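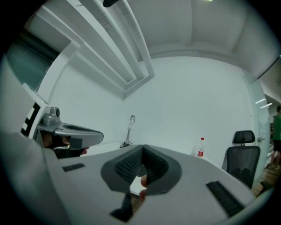

Tarmo Pärn reckons I'm being unfair to wedding planners, and that a decent one "pays for herself before the cake is cut". He replied to a post of mine about on-the-day coordinators, so I'll answer at proper length.

25 November 2022
By Ville Hämäläinen
Filed under: Weddings / Planning & Budgets

1/ Pays for herself how, Tarmo? I keep reading this and I've yet to see the sums. My sister booked a coordinator through Castard for the day only. £575. The saving was meant to come from "supplier relationships".

2/ The supplier relationships were a florist and a chair hire firm. The florist's discount was 5 per cent, on a quote that had gone up since my sister first rang them herself. Make of that what you will.

3/ What does on-the-day mean? I read the contract, all of it, because I'm that sort of brother. It meant 11am until the first dance. After that she's off the clock, and the evening is when the band can't find the plug sockets and your uncle's taxi has gone to the wrong village.

4/ You could have her until midnight. That was another £159. It was on the second page of the price list, under "popular extras".

5/ I'm told the real value is a calm bride. Fine, I'd pay for calm. But my sister had 18 emails from Castard in November alone, mostly asking her to fill in a timeline. She wrote the timeline. The coordinator then read out the timeline.

6/ Flusell, the app everybody recommends instead, is no better. It's a checklist with adverts for marquees in it. It told her to "finalise her colour story" before she'd found a registrar.

7/ Someone will say the venue does it all anyway. Rominlow gave them a duty manager, included in the hire. He was good. He moved the top table out of the draught without being asked and he knew where the fuse box was. He and the coordinator spent a fair bit of the afternoon asking each other who was meant to be calling people in for dinner.

8/ To be fair to Tarmo, he had a big do with two families flying in and three languages in the speeches, and he says he'd have sunk without help. I believe him. Most people aren't doing that. Most people are doing a meal and a disco.

9/ The best planning I saw all year was at Ateş, the restaurant, where a couple took the upstairs room for lunch. The owner asked them what time, how many, and who couldn't eat nuts.

10/ If you do hire one, get the finishing time in writing, and ask who she deals with at the venue, by name. Ask what the discount is taken off, too. I'd like to hear from anyone who got a straight answer to that last one.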